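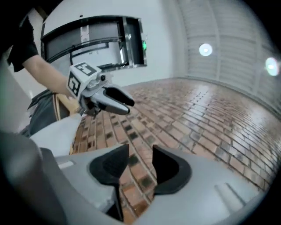

One of the hand-held grippers during our visit to Borkidside, fingers partly open. The patterned cube is at the top of the tool.

Our afternoon with the robot people at Borkidside
By Evaristo Escobedo

Those of you who signed up for the October outing and then watched it get moved, and moved again, will be glad to hear that we finally made it to the Nanov workshop at Borkidside. I'm writing this up for everyone who couldn't come along, and also for those who did come but spent most of the time near the coffee (you know who you are, and the coffee was very good).

I should confess that I went in expecting a big orange arm behind a fence, swinging car doors around. My brother-in-law worked in a plant with machines like that for years, and I suppose that's the picture I carry in my head whenever anybody says the word robot. What we got was a much quieter sort of afternoon, and to my mind a more interesting one, spent mostly on a tool you hold in your own hand.

Our host was Ms. Valdovinos, who runs the demonstrations there and has the patience of a good second-grade teacher. She began by asking us to pick up a paper cup, set it inside another paper cup, and tell her how we'd done it. We couldn't! Or we could, but all our explanations were different, and mine left out letting go of the cup. Her point was that a robot has to get all of that from somewhere, the reaching and the tilting and the small pause before you squeeze, and that writing it out as instructions is slow going for even the plainest household job.

So the project she works on, which they call Hurnument, goes at it from the other end. A person takes up a gripper and does the job with it, and a camera on the gripper records what goes on in front of the fingers. Do that enough times, with enough different people, and there is something for a robot to learn from. No robot has to be in the room while the recording is done, and that surprised a number of us. I asked whether it didn't matter that I'm left-handed and rather clumsy, and she said clumsy was fine so long as I finished what I started.

The grippers themselves are gray with two fingers, and the fingertips are black and rubbery. The cube on top drew more questions than anything else all day. It's white, with blocky black squares printed on its faces, and it looks a good deal like those codes you scan on a parking meter. The patterns help a computer work out where the gripper is and which way it's turned, which the camera view of the fingers alone may not settle very well. There are different patterns on different faces, so that it can tell which face it's looking at. I thought that was a lovely simple idea, and I said so, probably more than once.

After that we were given turns. We went up in groups of 3, with one person working the gripper and the others waiting and giving advice, and there was no shortage of advice. The first job was folding a dish towel. I have folded dish towels for my entire adult life and I would not have recognized what I made as a folded dish towel. The trouble is that you keep wanting to use the rest of your hand. You reach out a thumb to smooth a corner and there's no thumb there, just the two fingers opening and closing, and you have to think your way around it. By the second try most of us had slowed down quite a bit, and the towels were looking better for it.

The second job was moving spoons from a tray to a jar. This one turned out rather noisy, what with the tile floor, but I'm told a dropped spoon is worth recording too. Ms. Valdovinos said they keep the fumbles and label them, so that people looking at the recordings later can see what went wrong and how the person got out of it. I found that comforting.

We had over 40 people on the list between the two sessions, which is more than we've had for any outing since the bakery tour, and the younger members did us proud. One girl got every spoon into the jar on her first turn and then asked whether she could try it with her eyes shut. (She was told maybe next time.)

There was a good long question period at the end. Somebody wanted to know when such a machine might be able to put away groceries, and the answer was careful: some kitchens are easier than others, bags are hard, and she wouldn't give a date. Somebody else asked if the people who make the recordings are paid, and they are, by the hour, with a break whenever the wrist gets tired. I was glad that one was asked. My own wrist was complaining after ten minutes, and I wasn't squeezing anything heavier than a spoon. There was also a question about whether the camera records faces. It can, if somebody is standing in view, and before our turns we'd each been asked to sign a form about it. If you signed and have since changed your mind, let me know and I'll pass your name along.

A few practical matters, now that we've been. The front entrance is up a short flight of steps, but the side door is level and they'll open it if you ring. Parking is on the street and fills up early — I circled the block twice and ended up beside the laundromat. Wear something with sleeves that stay put, because a loose cuff hangs right down into what you're trying to do.

Nanov has kindly said we may come back, and Ms. Valdovinos would like a smaller group next time, so that each person can have a longer turn and try a job from start to finish. She mentioned setting a table, and also packing a lunch box. If you'd like to be on that list, please put your name on the sheet by the library desk or leave me a note by 23 Feb 2018. Anyone who missed out on the first visit will be placed ahead of those of us who have already had our turn, me included.

And whoever went home with a green umbrella from the coat rack, I believe I have yours.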